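Laststead Forums > Kitchen and Pantry > Small Appliances

Topic: Rice cooker and toaster on one small table, is this okay?

nadine_sayegh
Posts: 735

I moved in May and the new kitchen has almost no counter. What it does have is a spot for a table by the wall, so the rice cooker and the toaster now live there together. The rice cooker is the white Skatar with the lid that hinges up at the back. The toaster is a basic two-slice with a dial.

Two questions. Is it a problem to have them side by side? And does anyone have a good way to get the dry film of starch off the bottom of the pot? I soak it and it comes back every time.
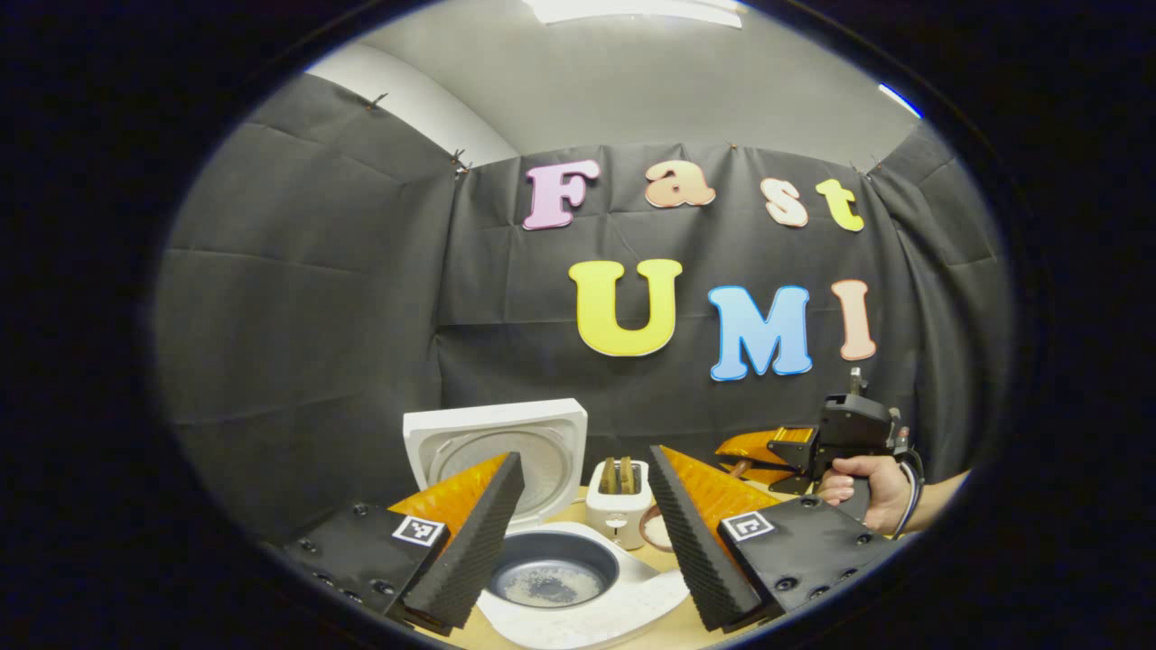

Current setup, cooker with the lid up, toast in the toaster.

The plate by the toaster is where the toast goes. I would like to keep it there if I can, because the only other place for plates is across the room.

pantrymoth
Posts: 1,036

Side by side is fine when you use them at different times. Running both at once is where I would be careful. My rice cooker vents out the top of the lid and the steam drifts onto whatever is next to it. I had a toaster beside mine for a year and the crumb tray got rusty.

Also check what they're plugged into. If it's a power strip, don't.

nadine_sayegh

Each one has its own wall outlet. I make toast at 7 a.m. and rice at night, so they are almost never on together.

Samer Nimri
Posts: 500

Then leave it. People worry too much about this. Mine have been next to each other since I bought them and the toaster has no rust anywhere.

What I would change is the order. Put the cooker at the end of the table nearest the sink, since you carry the pot back and forth and you don't carry the toaster anywhere.

For the film, are you rinsing the rice? Three rinses in a separate bowl, then into the pot. Most of that white stuff is loose starch.

pantrymoth

Samer, yours may vent somewhere else. I'm only saying what happened to mine. A few inches of space costs nothing.

I agree about rinsing, but not that it gets rid of the film. I rinse and I still get it if I leave the cooker on warm too long. Turn off warm as soon as the rice is done, fluff it, leave the lid closed for ten minutes. After that it lifts off with a soft paddle.

glenhollow

Is that grains in the bottom of the pot in your picture or is it the film? It looks pale but I can't tell on my phone.

If it's dried on, warm water and a spoonful of baking soda, leave it an hour, soft sponge. No scouring pads on a dark pot like that if it's nonstick. I ruined a Nassar pot that way and the replacement cost nearly as much as the cooker.

nadine_sayegh

It's what I'm asking about, it dries pale like that. I haven't used anything rough on it. I'll try the baking soda tonight.

I do rinse, but only once, and I leave it on warm through dinner, so that's probably two things I'm doing wrong.

Samer Nimri

Warm through dinner is what the button is for. I would fix the rinsing first and see.

pantrymoth

We will have to disagree on that one. Warm is for half an hour, not all evening.

glenhollow

Take the inner lid plate out and wash it too, if yours comes off. Starch collects behind it. On my Clirkelico it pulls straight out, some others have a clip.

nadine_sayegh

Update. The baking soda worked on the pot, it took one soak of roughly an hour. I rinsed until the water was mostly clear and turned warm off early, so I can't say which of you was right. The lid plate does come off and it was pretty bad behind there.

I moved the toaster over by a hand's width. The plate stays.

Samer Nimri

Good. Try it with warm left on next time and report back.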